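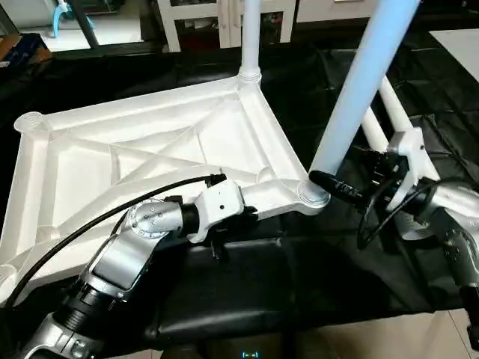
Ollano Community College
Furniture and Product Assembly I
Handout 6: Molded plastic shelving, corner sockets and poles
Instructor: Fulgencio Vallejo

Read this before the Tuesday lab. Bring it with you, because the check sheet at the end is what you hand in.

1. What this unit covers

Last unit was flat panel furniture with cam locks and dowels. This one is molded plastic: a tray or shelf made in one piece, with sockets at the corners and poles that push into them. You will meet this design in garage shelving, plant stands, utility carts, laundry room racks and the cheaper sort of classroom storage. There are usually no screws. The joint holds by friction, by the weight above it, or by a small snap.

People tend to think there is nothing to learn here. Then they build a unit that leans, and taking it apart again is harder than putting it together was.

2. Parts and the names we use

Tray. The flat part. Some makers call it a shelf or a deck. In this class a part with raised walls is a tray and a part without them is a shelf.

Floor. The surface inside the walls. It can be solid, slotted, or open with ribs across it.

Rib. A raised strip molded into the floor or the underside. Ribs add stiffness without making the whole part thick.

Socket. The round opening at the corner that takes the pole. Most have a collar, a ring of extra plastic around the opening.

Pole. The upright. It may be a plain tube or it may taper at the ends. Do not call it a leg unless it touches the floor of the room.

Foot. The cap on the bottom of the lowest pole.

3. Why the ribs cross

A flat sheet of plastic bends easily. Put a rib along it and it resists bending in that direction. A four-sided tray has a second problem, racking, where the rectangle tries to become a parallelogram. You can see racking by pushing sideways on the top corner of an empty bookcase with no back.

Ribs that run parallel to the walls do little against racking. Ribs that run corner to corner do a lot, because the tray cannot go out of square without stretching one diagonal and squeezing the other. This is the same idea as the brace on a farm gate. In a tray the two diagonals make an X.

Diagonal ribs also carry load toward the sockets. Put a heavy pot in the middle of a ribbed tray and much of the weight travels out along the X to the four corners, which is where the poles are.

The ribs stiffen the tray only. They do nothing to stop the poles from leaning. That depends on how deep the sockets are and how well the poles fit.

4. Sockets

A socket has to do two jobs. It holds the pole upright and it passes weight from one level to the next. A shallow socket can do the second job and still be poor at the first.

Look into each socket before you start. You are looking for:
flash, the thin fin of extra plastic left at the mold seam
packing foam or a scrap of bag
a crack running down from the collar
a key or flat that means the pole goes in only one way

Remove flash with a deburring tool or the back of a utility knife blade. Do not sand the inside of a socket. You will take off more than you mean to and the pole will be loose from then on.

A cracked collar is a reject. Tape and glue are not repairs for this part.

5. Poles

Sort the poles before you open anything else. Sets often have two lengths that look alike lying on the bench. Stand them on end together against the wall and the difference shows.

Check each pole for straightness by rolling it on the bench top. A bowed pole hops. One slightly bowed pole can be used at the back of a unit with the bow facing in. Two bowed poles go back to the crib.

Color does not tell you much. Whites vary from batch to batch and a replacement pole may not match the rest. Go by length and by end shape.

6. Order of work

Cover the bench with the padded mat. White plastic picks up scratches and every mark shows.

Set the tray down flat and decide which way is up. The walls normally face up, but some units turn the top tray over to make a flat surface. Read the sheet for your unit.

Put a pole into the first socket by hand and press straight down, with one hand supporting the tray near the collar. Turn the pole a little as it goes in. Do the corner diagonally opposite next, then the other two. Working around in order tips the tray and the last pole goes in at an angle.

Leave all four poles hand tight until they are all in. Then seat them, again on the diagonals, with the rubber mallet and a scrap of pine over the end of the pole. Two or three light blows are enough. If a pole has not seated by then, take it out and look in the socket again.

Do not use a pole as a handle. A long pole in a socket is a lever, and pulling on the far end can split the collar. To move a half-built unit, hold the tray by its walls close to the corners. With long poles this takes two people, one on the tray and one keeping the poles clear.

Add the next level by lowering the tray onto all four poles together. Your partner guides the two on the far side. Start all four before you push on any of them.

7. Checking for square

Measure corner to corner both ways across the tops of the poles. On the Clombridge practice unit the two diagonals must agree within 1/8 inch. If they do not, the usual cause is a pole that is not fully seated. Look for a gap at the collar. The next most likely cause is a pole of the wrong length.

Then stand the unit on the level plate and press on each corner in turn. Any rocking gets written down, along with the corner.

8. Load test

The Clombridge unit is tested in the lab with sandbags, starting at the bottom level. Stop at 34 pounds per tray. This is our lab limit and should not be read as a rating. Leave the load on for ten minutes, then measure the sag at the center of the floor with a straightedge and a steel rule.

Place the first bag where the ribs cross. For the second run, place it midway along one wall and compare. Expect a larger number the second time, and write one or two sentences on why.

9. Taking it apart

Work from the top down. Turn and pull each pole with your other hand flat on the tray beside the socket. If it will not move, ask for the strap wrench. Pliers leave teeth marks and we have thrown out good poles for that reason.

Bundle poles by length with a hook-and-loop strap. Trays stack with the walls facing the same way. Everything goes back on the shelf marked Uibo, bottom row.

10. Check sheet

Names of both partners
Unit number
Sockets inspected, with any defects
Poles sorted and rolled
Diagonal A and diagonal B
Rocking: none, or which corner
Sag, center load
Sag, wall load
Parts returned and initialed

Reading for next time: chapter on snap fits in the course packet, through the section on living hinges. Bring safety glasses. The quiz in April covers handouts 4 through 7.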